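# Skastard Hand Gripper: Build FAQ

Revision 34, 20/07/2018. Applies to the two-finger hand-held unit, left and right versions. Questions about the logging software belong on the Utard page.

## General

**What is the Skastard?**

A two-finger gripper on a pistol handle. You squeeze the trigger and the fingers close. A camera on the housing records what the fingers do, and an encoder on the drive link records how far they are open. The files are used later to program a bench arm that carries the same fingers.

**Do I need the arm to build the gripper?**

No. The hand unit works by itself. Most people who start from this page build the hand unit first and decide on an arm after a few months of recordings.

**Do I need two?**

One is enough for single-hand tasks such as moving a part from a tray to a bin. Build a pair if you want hand-to-hand transfers, or one hand holding while the other works. The right version is a mirror of the left except for the cable exit, which stays at the back on both.

**Can it be built on a kitchen table?**

Yes. The list of tools is short: hex keys, a small file, side cutters, a soldering iron for the encoder leads, and calipers. A vise helps when pressing the bushings. The links need a printer with a reasonably square bed. If you don't own one, a shared workshop will usually print the set in one overnight job.

## Linkage and pads

**My fingers close but the tips meet before the heels. What is wrong?**

Check the pivot bushings first. A bushing that is not fully seated tilts the link and moves the tip inward. Press it flush, refit the screw, and test with a strip of paper between the pads. The paper should drag evenly from heel to tip.

If the bushings are flush, check that you have not swapped the inner and outer links. They differ by 2 mm between centers. The outer link has a notch near the lower hole.

**How tight should the pivot screws be?**

Tighten until the link stops moving freely, then back off a quarter turn. Use medium threadlocker on the screw, not on the bushing. Recheck after the first hour of use.

**Which pads should I use?**

Cast silicone, soft grade. The Brindero mold sheet gives ribbed and flat versions. Ribbed pads hold a curved surface better at low force. Flat pads are easier to clean and better on boxes. Printed flexible pads also work but are noticeably stiffer, and they mark soft fruit.

**The pads peel off the fingers.**

The adhesive is on a greasy surface. Remove the pad, wipe both faces with isopropyl alcohol, let them dry, and bond again. Clamp overnight. Silicone needs a silicone adhesive. Cyanoacrylate will hold for a day and then let go.

## Testing

**What should I test with?**

Start with rigid objects of known width to calibrate the opening, then move to produce. Fruit is cheap, varies in size, and shows excess force clearly. A good starter set has firm and soft items in several diameters: citrus, tomatoes, plums, and guavas if you can get them. Put them on a patterned cloth. A plain white surface gives the tracker very little to work with.
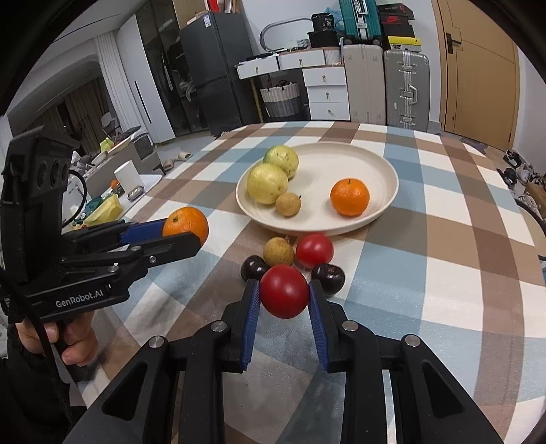 Run each item at least ten times before changing anything on the linkage. Write down the opening at first contact and the opening at full squeeze. The difference is the compression, and it should be small and repeatable for any one item. If it drifts upward over a session, a pivot is loosening.

**How do I know whether I am squeezing too hard?**

Set the fruit aside after the run and look at it the next day. Bruising takes time to show. For tomatoes, limit the trigger stop so that compression stays under 3 mm. Citrus tolerates more.

**Does lighting matter?**

It matters more than camera resolution. Use a diffuse ceiling light and avoid a single lamp behind the operator. Hard shadows from the jaws fall exactly where the contact point is, and the Utard tracker sometimes takes the shadow edge for the object edge. Lock the exposure before recording.

**The recorded opening jumps between two values.**

In log files this usually shows as 138 and 139 alternating while the fingers are still. It is one count of encoder noise and can be ignored. Larger jumps point to the magnet. Confirm that it is centered and that the air gap is under 1 mm.

**Can I test both hands in one session?**

Yes, once each unit passes alone. Start both recordings, tap the finger tips together twice, and use the taps to align the two files. Keep the cables on the outside of each wrist so that they do not drag across the items.

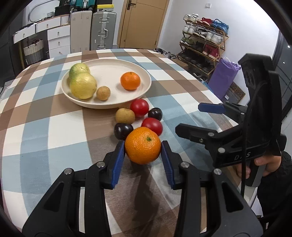
Grip round items at the widest point, with the contact line level with the center. A grip above center pushes the item down and out. If this keeps happening with correct placement, the fingers are not parallel. Go back to the paper test.

## Parts and versions

**Are parts from the Nicholas version compatible?**

The handle and trigger are. The links are not. Nicholas links use a smaller bushing, and drilling them out leaves too little wall. Print new ones from the June files.

**Is there a wireless version?**

No. A battery in the handle was tried in early 2018 and dropped. It moved the balance point back far enough to tire the wrist, and recordings lost frames when two units ran together.

**Where do I report an error in the drawings?**

Use the drawing tracker in the Skastard repository. Give the sheet number, the revision, and the measured value next to the printed one. Attach a photo of the part with calipers in place.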